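Teaching two arms to clear a table: Llinos Eynon on demonstration by remote control 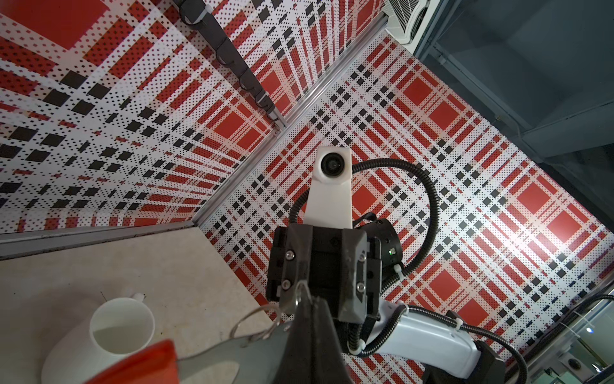 The wrist view from one arm, with the second arm's gripper opposite and a mug on the tabletop.

Llinos Eynon runs the demonstration program at Cleltavon, where operators steer pairs of robot arms through household and light assembly tasks so that a control policy can be trained on the recordings. She came to the work from machine tool calibration and still talks about it in those terms. We spoke on 8th October, between two recording blocks, and the conversation began with the question of what a good demonstration is.

"Repeatable enough to learn from, varied enough to be worth learning from," she said. "Those two pull against each other. If an operator picks up the mug the same way 79 times, you have one demonstration and 78 copies of it."

The current task set, which the group calls Owen, covers tabletop handling with two arms: moving a mug, passing an object from one gripper to the other, setting it down the right way up. Each arm carries a camera close to the gripper. The operator sits at a pair of smaller leader arms and moves them by hand, and the working arms follow. The joint positions of both pairs are logged with the video.

Eynon's group also tried guiding the working arms directly, with the motors slack and a person's hands on the links. "It's quick to set up and people understand it at once. The trouble is the hands. They get into the wrist view, and then the policy has seen hands in every training episode and sees none when it runs. You can record the path by hand and replay it for the cameras, but then you're doing everything twice, and the replay misses the small corrections."

Remote control has its own costs. The leader arms Cleltavon uses give no force feedback, so an operator judges contact by eye. New operators close too hard on the first day and too slowly on the second. Eynon does not treat either as a fault to be trained out quickly. "Slow closing is fine. What I don't want is a pause before the grasp. If the operator stops for a second to think, the policy learns that stopping above a mug is part of picking up a mug."

Angelica Baluyot, who wrote the review software, joined us for part of the hour. Her tool, Rosance, plays the wrist views side by side and marks stretches where neither arm moves. For the mug task the group recorded 1079 episodes in September and kept 700. Most of the rejected ones were cut for idle time or for a regrasp that the operator had not intended.

"An unintended regrasp isn't always bad," Baluyot said. "If the gripper slips and the operator recovers cleanly, I keep it with a tag. The policy is going to slip too. I throw out the ones where the recovery is a mess - three or four attempts with the arm wandering in between."

I asked about the wrist cameras, since many groups rely on a fixed view from overhead. Eynon said they use both, but that the wrist view carries most of the information in the last few centimeters. Its weakness is that it moves with the arm. The backdrop swings through the view, the other arm comes and goes, and the gripper finger hides part of whatever it is about to touch. Handles are the usual problem. An operator who can see the handle from the overhead camera will reach for it with confidence, while the wrist camera may have no view of it at all.

"So we changed the rule," she said. "For half of the episodes the operator works from the wrist views only. They're slower and they complain. But whatever they decide, they decided it from the same pictures the policy gets."

Cable routing came up more than I expected. Both women regard it as part of the data. A cable that catches near the end of its travel adds a drag that the operator compensates for without noticing, and the correction ends up in the log. The arms are checked through their full reach before each block, and any cable tie that has been moved is written down.

The next task set, Vekholm, will have the arms hand over soft items, where the shape at the moment of transfer is different every time. Eynon expects to need more operators before she needs more episodes. "Everyone has a habit in the wrist. One person always comes in from the left. I'd like eight people with eight habits."

Baluyot had gone back to her screen by then. The second block was due to start, and Eynon went to check the zero position on the leader arms.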